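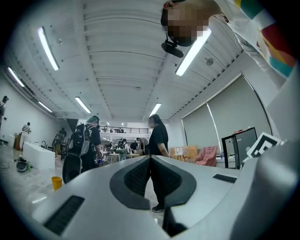 Long room with fluorescent ceiling lights and a low platform by the left wall

Arranging snacks on an oval table in a shared room

Posted by Saranya Amin

Our office is setting out packaged snacks on an oval light-wood table for a Friday gathering. The table must also hold a potted plant and a drinking glass. We have 2 glass plates of different sizes. Should the packages be divided by kind, and where should the plant be placed?

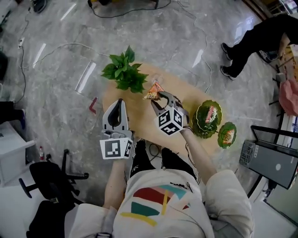
Filed under: Tables and Serving

Bindu Nair
I would recommend one kind of snack to each plate, with the larger plate reserved for whichever kind is in greater supply. Leaf-shaped plates, such as the green ones shown, should be set with space between them. Please place the plant at the opposite end and keep the glass away from the edge. Any cables on the floor should be routed clear of the side from which guests approach.

Ilango Kurian
A bowl is sufficient. We used one in October for 16 guests.

Barrett Greenberg
I concur with Ms. Nair regarding the plant. Kindly wipe the table 45 minutes beforehand.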